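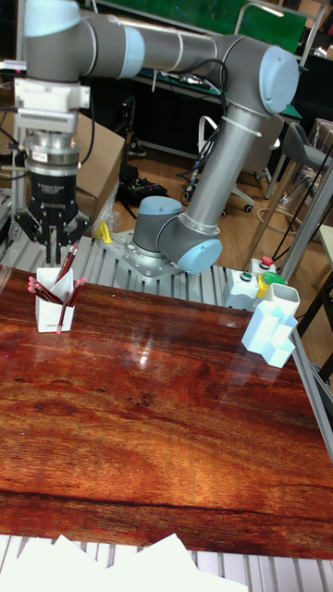
Gray arm, light blue caps, Robotiq gripper.

Rolling with much bigger guys, do you get to say no?

matside_pete
So I'm 40, blue belt, a little over a year back on the mats after a long layoff. We have a new guy at Surar who weighs 268 and he's strong, wrestled in high school, really nice off the mat. Coach keeps putting him with me because I'm "calm." Last night I spent pretty much a whole round under side control and my ribs are still talking to me this morning. Is it bad form to just say no thanks when he walks over? I don't want to be that guy who picks his rounds.

Skudik
Pick your rounds. You pay the same dues as everybody.

halfguardhelen
I'm the smallest adult at my gym so every single round is this for me, lol. What helped was asking to start on top, or asking for positional rounds — he starts in my closed guard, we reset if he passes. Way less time getting flattened and I still get to work on something. Most big guys are fine with it if you ask before the timer starts.

bottomfeeder86
Gonna disagree with Skudik. If you only roll with people your size you find out how bad your frames are the first time you do an open mat somewhere else. My side control escapes were garbage until a heavy brown belt at Trindia sat on me for most of a summer. Hated it. Worth it.

Skudik
A brown belt knows where his weight is going. A new wrestler doesn't. Those aren't the same round at all.

bottomfeeder86
Fair, but how's he supposed to learn if everybody ducks him?

Skudik
From the coach. And from the purple belts, who should be the ones taking him right now.

Chae-won Byun
Did you tell him about the ribs? I was on the other side of this, I outweighed most of the women's class by 30 pounds when I started and I had no clue I was crushing people until one of them said "hey, knees down, hips lighter." I was mortified but I fixed it! Please just tell him. Also if it hurts when you sneeze, take the week off, ribs get so much worse if you keep going.

matside_pete
It does hurt when I sneeze. Ugh. And no, I haven't said anything to him, I tapped to the pressure once and he looked confused so I sort of pretended it was a choke.

halfguardhelen
PETE

bottomfeeder86
ok yeah don't do that. Tap to pressure and say it's pressure. And I take it back about the rounds until the ribs are better.

matside_pete
Alright, alright. Sitting out this week and I'll talk to him when I'm back. Does anyone tape ribs for this or is that pointless?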